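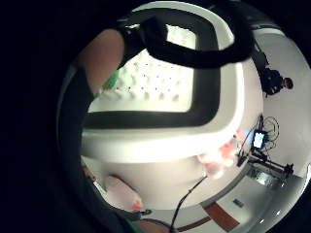
Brynhildur Grímsdóttir objected to the 30 mm finger opening in last term's comparison, arguing that a gripper tested only on rigid blocks says very little about how it will behave on padding or curved shells. Her point is taken up in this session. The wrist view on a hand-held gripper is the starting material.

## Session 8: Comparing fingers by wrist view

**Setup.** Two finger sets are compared on the same hand-held tool:

- Plandero: soft, rounded tip
- Skaston: stiff, flat tip with a rubber face

The lens is a fisheye. Close surfaces bulge, and straight edges away from the center bend. At short range a large object can fill most of the image circle while the rest of the room is pushed toward the rim. The black ring outside the circle carries no information and is masked before training.

**What to look for in close contact**

1. *Tip location.* A rounded fingertip against the edge of a padded panel is usable if the tip outline can be separated from the panel. Mark the frame "unclear" if it can't.
2. *Texture.* Rows of small bumps give the tracker many similar features. Matches can jump by one row. Check the track against a corner or a dark border.
3. *Gloss.* Smooth white surfaces give few features. Do not lower the detector threshold to compensate; it picks up reflections.
4. *Orientation.* The tool rolls freely in the hand, so a standing person may appear sideways or upside down. Do not rotate frames by hand. The roll angle comes from the IMU log.

**Data.** The Ellery set has 2,403 frames, of which 300 are labeled. Labels were made by Tymofii Kobzar using the Faltham tool. His rule for partly hidden tips: label the visible outline only, never the guessed one.

**Procedure**

Run the tracker on the labeled frames once per finger set. Record tip error in pixels and the number of frames where the tip was lost. Keep exposure fixed between runs. Tip error near the rim is reported separately from tip error near the center, as the calibration is weaker there.

Do not pool the two finger sets. The soft tip deforms under load, and its outline moves even when the finger joint does not.

**Hand in:** one table, one plot of error against distance from the image center, and a paragraph on question 2 below.

**Questions**

1. Which finger set loses the tip more often on padded surfaces?
2. Would a second camera on the opposite side of the wrist change your answer? State which frames you used.

Reading for next session: calibration notes, part 3, up to the section on rolling shutter.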